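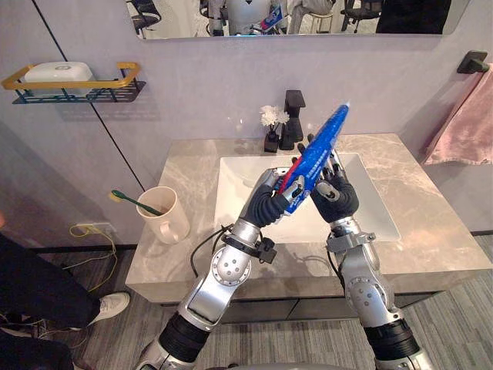

Keswood Flying Letters: a data card

Welcome, and thank you for stopping to read the card before downloading anything. Keswood is a collection of letters, logbook pages and typed reminiscences from people who learned to fly at small grass fields and then kept on flying, some for a living and most for the plain fun of it. It grew out of a shoebox of my uncle's papers and has kept growing ever since, mostly through the kindness of strangers who had shoeboxes of their own.

What is in it

There are 2716 items in the present release, written by 189 people. An item can be anything from a one-line remark beside a logbook entry ("bumpy, glad to be down") to a forty-page memoir with chapters and a dedication. Each one has been typed out in full and saved as a plain text file, with a matching row in the table called items.csv.

The columns in the table are these:

item_id: a short code, never reused, even when an item is withdrawn
writer_id: a code for the person who wrote it
kind: letter, logbook or memoir
decade: the decade it was written, which may be long after the flying it describes
aircraft: the type as the writer gave it, nicknames and all
field: the airfield, where one is named
reader_notes: anything the typist thought you should know

Please be gentle with the aircraft column. Pilots are very loyal to their own names for things, and a good many of our writers use one name for two different airplanes, or two names for the same one depending on how it was behaving that morning. I did try to tidy it up once and made such a mess that I put it all back. If you need clean type names, Vitória Meireles has made a lookup table (types_vm.csv) that covers the commoner ones, and she keeps adding to it when she has a free evening.

Where the items came from

The largest share came from the Biltent field newsletter, which ran a letters page for years and kept every original, including the ones too long to print. The Verbeke family gave us their father's logbooks and the wonderful set of letters he wrote home during his training. The rest arrived in ones and twos, usually with a note tucked in that was every bit as interesting as the thing itself. Where the sender agreed, we typed up the notes too, and you will find them under kind = letter.

How it was typed

Every item was typed by one person and checked by another against the original. We kept the spelling, the underlining (shown with underscores) and the crossings-out where they could be read. A word we could not make out is marked [?], and a whole line we could not make out is marked [line?]. Coffee rings and pressed flowers are mentioned in reader_notes, because I like to know about them and I suspect some of you do too.

Names of living people other than the writer have been replaced with initials, unless they wrote to us and said they would rather be in it under their full name. Several did, with some enthusiasm!

Things to watch for

The decade column trips people up more than anything else. A memoir marked 1990s may be all about a first solo in the 1950s, so please don't use it to date the flying.

Weather and fuel figures in the logbooks are as written. Some are surely wrong. One writer records the same cloud base for an entire summer, and I have my doubts.

The collection leans heavily toward people who enjoyed themselves. Those who gave up after a few lessons rarely kept their papers, and we have very little from them. If you are one, I would dearly love to hear from you.

Known problems in this release

Item codes beginning NK (the Nureck batch) have their pages in the wrong order in 10 cases. The text is all there. A fix should be ready in August.

2 files open with stray characters when read by older software. Saving them again as UTF-8 clears it up.

Using it

You may read, quote, search and study the collection freely, and use it in teaching. Please credit it as the Keswood Flying Letters and give the item_id of anything you quote. If you would like to reprint a whole letter, write first so that I can ask the family. They nearly always say yes, and they do like to be asked.

Corrections are very welcome. Send the item_id and the line as you think it should read, and we will go back to the original and look.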